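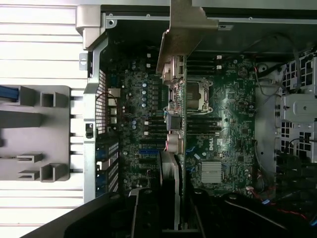 Min-kyu Hyun thinks I paid too much for the Levchenko Trio record, and that the October repress sounds the same for less. Maybe. I wanted the first one, the mono, with the Raduretti sleeve.

It came Saturday. Side 2 has a light tick through the opening waltz, then it's clean. The sleeve has a split along the bottom — the seller did mention it. Mine is number 862.

I played it twice and filed it next to the other holiday LPs. Tae-yang Kang wants to borrow it. I said he could come over and listen.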